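Small thread on what I've been up to in Drekthorpe since May, as a few of you asked. It's about gathering examples for a robot that learns by copying. I love this work more than I expected to, so it's going to be long. Put the kettle on.

1/ The project is called Sudel. The aim is one policy that can do ordinary bedroom and kitchen jobs with two arms: open a door, pull out a drawer, put a thing inside, shut it again. Dull jobs for us! Wonderfully hard for a machine.

2/ My part is the examples. I drive a robot around a simulated house and do the job properly, over and over, and every joint angle and every camera view gets saved. One go at one job is an episode. The model sees the episodes and tries to work out what I'd have done next.

3/ We've got 755 episodes we're happy with. That number has been bigger. It went down twice when we got stricter about what "happy with" means, and both times the trained model got better, which cheered me up after a week of pressing delete.

4/ How I drive it: a hand controller in each hand, a headset on, and a foot pedal to mark the start and the end. The pedal was my idea and I'm very proud of it. Before that we had a button on the left controller, and you could see every episode begin with a tiny twitch of the left arm. The model learned the twitch. Of course it did! It was in every single example.

5/ That twitch taught me most of what I know about this job. The learner can't tell which parts you meant. If you always pause before reaching, it'll pause. If you always go in from the right, it'll go in from the right even when there's a bed in the way.

6/ So a lot of my day goes on varying things on purpose. Different starting spot for the base. Different arm first. Come in high, come in low. I keep a paper tally next to the keyboard because I can't be trusted to be random -- left to myself I drift back to the same comfy approach within ten minutes.

7/ The rooms change as well. Tshabalala is our name for the room shuffler (it's named after a street one of the team grew up on, and it has stuck). You give it a floor plan and it swaps the wall finishes, the colours of the furniture, the lights, the clutter. Some of the results are hideous and I'm fond of all of them.

8/ People sometimes reply to my posts with "why not make the rooms look nice?" Fair question! A tidy, bright, matching room is one kind of room. We want the arms to cope with a cupboard whose doors are all different colours, in bad light, because then an ordinary white cupboard in daylight is a holiday.

9/ On the dark ones. We ask Tshabalala for a share of rooms with the lights right down. I find those tiring to drive, as depth is much harder to judge when the far wall goes black. My rule is 4 dark rooms and then a break. Tea, window, look at something far away.

10/ A good episode, by my own checklist, in no particular order:
the grippers don't touch anything they weren't meant to touch
the base isn't still rolling when the arms start
the thing gets finished, fully, door shut and all
I didn't stop halfway to think

11/ That last one is the killer. Thinking shows up as hovering. If I have to think, I'd much sooner bin the go and start again with a plan in my head. A cut in the middle doesn't help either, as the arms seem to jump from one place to another and the learner has no idea what to make of it.

12/ Recoveries are a different matter, and I've changed my mind on them completely. I used to throw away anything with a fumble. Now if I miss a handle, back off calmly and get it second time, it stays, with a tag. The model is going to miss handles. It may as well see what a sensible person does about it.

13/ We keep the tagged recoveries in their own pile so they can be mixed in at whatever share we like. Too many and the thing starts missing on purpose, or that's how it looks from the outside. I watched it nudge the side of a handle, back away and go in again very neatly, five times out of five. Bless it.

14/ Handles deserve their own thread. Bars are fine. Knobs are fine once you get the wrist round. Little hooks are my favourite and my enemy, as you want to get a finger behind them without shoving the whole door, and the gripper feels very wide all of a sudden.

15/ A cupboard with several sorts of front is a treat for us. One room gives you a swinging door, a drawer and a bit of open shelf, and you can record separate jobs without moving the base much. I do try to move it anyway (see 6!).
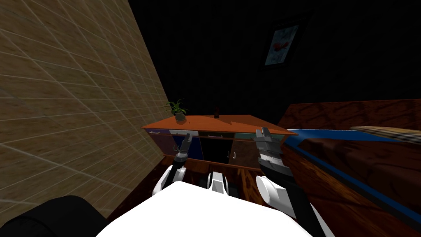

16/ A bedroom from the dim set, with both arms up at the cabinet: the left gripper is just under the orange top and the right one is by the teal drawer. I like this cabinet a lot. Dark blue door, brown door with the white hooks, a plant on top that I'm always wary of.

17/ Clutter on top matters more than you'd guess. With a bare surface, drivers get lazy and swing the arms straight across it. Put a plant there and everybody's path lifts. Both kinds of path are worth having, so Tshabalala leaves the top bare in part of the set.

18/ Beds are the other thing. In a small room the bed eats the space your right elbow wants. I've learnt to park further back and reach more, and I make a point of doing it with either arm leading so it doesn't become a habit of one side.

19/ Now, labels. Each episode gets a plain sentence, typed straight after, while I still remember what I was doing. "Open the teal drawer." "Shut the brown door." We tried cleverer wording for a bit and gave it up. Short sentences, real words, the colour if the colour helps you pick the right bit.

20/ We do have each label reworded later by a second person who has only watched the playback. If their sentence and mine disagree about the job, out it goes to the check pile. My worst was a door I called blue and my colleague called black. In that light we were both being reasonable! We now write "left-hand door" when the lamp's that low.

21/ Length. We cap an episode at 60 seconds. Most drawers are far quicker than that, and if I'm anywhere near the cap something has gone wrong and I've usually started hovering. The cap is really a kindness to me.

22/ Speed is a funny one. When I was new I drove slowly and carefully and the model came out slow and careful, plus a bit stuck. When I got quick, it got quick and clipped corners. These days I drive at the pace I'd use in a friend's house with a sleeping baby next door. It's the best description I've got and new drivers seem to get it straight away.

23/ Playback is where I find the real horrors. I watch everything once at normal speed the next morning, never the same day. On the same day I remember what I meant to do and see that instead. Next morning I see an arm wandering about like it's lost its keys.

24/ Things I look for on playback: the idle arm. When I'm concentrating on the right hand, my left slowly sinks. You wouldn't believe how far. It ends up pointing at the floor by the end of the go, and guess what the model's left arm did in our first proper test.

25/ The cure was dull and it worked. Park the idle arm in a comfortable raised position before starting, glance at it once in the middle, done. I've got a sticky note on the monitor that says LEFT ARM in capitals.

26/ We're testing in batches of 100 tries, each in a room the model hasn't seen. I sit with a mug and watch as many as I can stand. The pass mark is strict (job finished, nothing knocked), and I'm not posting scores until we've done the whole lot again with fresh rooms. I will say I shouted at my screen the first time it did a hook handle by itself.

27/ What the failures are good for: they tell me what to record next. A pile of misses on low drawers means I spend the following morning on low drawers. It's the nicest loop, watch and drive and watch again, and I can feel the gaps closing under my hands.

28/ Still bad at: doors that open towards the base. You have to pull and roll back together, and my pulling and rolling aren't good friends yet. I did a full afternoon of them on 15/10/2025 and kept hardly any. The ones I kept are beautiful, though.

29/ Next up is Plisbridge, which is the same setup with a full kitchen and, I'm told, a very unhelpful fridge. I've been practising big doors in my lunch break like a person with normal hobbies.

30/ If you do this sort of driving yourself, I'd love to know two things. How do you keep your own habits out of it -- a tally, a dice roll, a prompt on the screen? And do you keep your fumbles or bin them?

31/ Replies are open. I'm off to do low drawers.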